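Re: [ornon-discuss] Wiping results, draft section 4
From: Irén Fülöp
Date: 2020-05-07

Dezső Csizmadia wrote:
> Hi all,
>
> The wiping numbers are in. Training set is 799 demonstrations from the
> head view, all household surfaces, all done by hand by our own people.
> The policy was trained on 758 of them with the rest held out. On the
> Trivix arm we ran 100 trials and the cloth made contact and completed
> the stroke in nearly all of them. I think this is enough to say that
> the policy has learned to wipe, and that human demonstrations from the
> head view transfer to the arm without any force data.
>
> I'd like to put that in the abstract more or less as written. Shelving
> was the hardest group and it still did fine, so I suggest we lead with
> it. Comments welcome, but please keep them short, I want to freeze
> section 4 before the Balogh people see it.
>
> Dezső

Dezső, all,

I can't keep this short, sorry. I read section 4 twice and then went back through the shelving group, and I don't think we can say what the abstract says.

First the measure. "Made contact and completed the stroke" is a statement about where the cloth went. It says nothing about the state of the board afterward. A policy that drags a cloth over a clean board scores the same as one that picks up the dust, and so does one that pushes the dust six inches to the right and leaves it there. If the title of the section were "Following a wiping path" I would have no complaint. It is "Learning to clean".

Second, the claim about force. You say the transfer works without force data. What the trials show is that the path transfers without force data. Whether the arm presses hard enough to lift anything is exactly what we didn't measure. I raised this with the Jamen tabletop set last September and was told it would be handled in the next round. This is the next round.

Third, and this is the part I would like people to look at before they answer me, the shelving demonstrations are a lot less alike than the group label suggests. These are from the black metal unit:

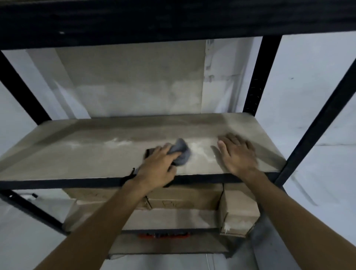
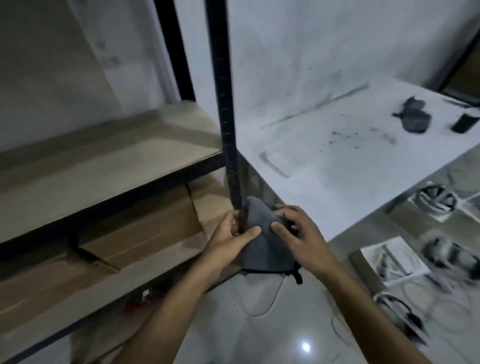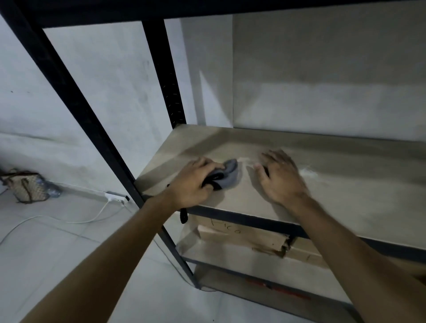

Take the first and the third. Both are labeled "wipe, horizontal, one-handed", and it's true that the left hand has the cloth in both. But the right hand is on the board as well. Is it a brace? Is it helping hold the board down? Is it just resting? I don't know, and neither does the label. The Trivix setup has one arm. Whatever that second hand was doing for the person, we have dropped it without a word in the paper. If it matters for how hard a person can lean on the cloth, then it matters for us.

Now the second one. Both hands are holding the gray fabric and it's against an upright post, which is a narrow slotted thing and nothing like a board. It has the same group label, and the same success rule was applied to it. How do you "complete the stroke" on a post? I looked for a definition in the annotation guide and the only one there assumes a flat surface. I would guess each annotator made up their own rule.

There's also the residue. In the first one you can see a white streak across the middle of the shelf, smeared where the cloth has passed. In the third there are whitish smudges on both sides of the right hand. That is real information about cleaning and it's sitting right there in our own data. We don't use any of it. We could score residue before and after on a set of boards with known powder, with someone who wasn't at the trial doing the scoring, and then we would have a result worth putting in an abstract. I would expect it to be a worse number. I would trust it more.

Fourth, the held-out set. I asked for the split file and it looks to me as if the split was made by clip, so pieces of one session can end up on both sides. Same shelf, same cloth, same light. That makes the held-out error close to meaningless as a test of new places. Please tell me if I have this wrong. I would be happy to have it wrong. But 194 of the clips carry a session tag that also shows up across the split, and I can't think of a harmless reading of that.

Fifth, a smaller thing. Section 4.2 says the policy "understands occlusion by the shelf above". I have no idea what evidence that sentence rests on. The head view often has the beam of the upper shelf across the top, and the policy still outputs a path. A policy that ignores the top of the picture altogether would do that too. Mask the region, rerun, and if nothing changes the sentence goes.

Here's what I would accept for this version:

- Abstract says the policy reproduces wiping paths on the trial surfaces. The word "clean" comes out everywhere except the introduction.
- Posts get their own group, with their own rule, or they leave the count.
- Split redone by session and the error reported again, whatever it is.
- One plain sentence saying that demonstrators sometimes had a second hand on the surface and that the arm has no counterpart to it.
- 4.2 loses the occlusion sentence unless somebody runs the mask test.

The split is an afternoon of work plus the retraining. The rest is editing. The powder test is more, and I don't insist on it for this draft, but without it I don't want my name next to "learned to wipe".

I know the Balogh people are waiting. They'll ask about the score rule in the first ten minutes, as they did with the tabletop set, and I would much sooner they read an honest small claim than pull a big one apart in front of everyone.

On leading with shelving: no, for the reasons above. It's the group I believe least. The flat tables at least have one kind of surface and one kind of stroke.

Dezső, can you send the raw trial log as well as the summary sheet? The summary has a column called "adj." with values in it and no note on what was adjusted.

Irén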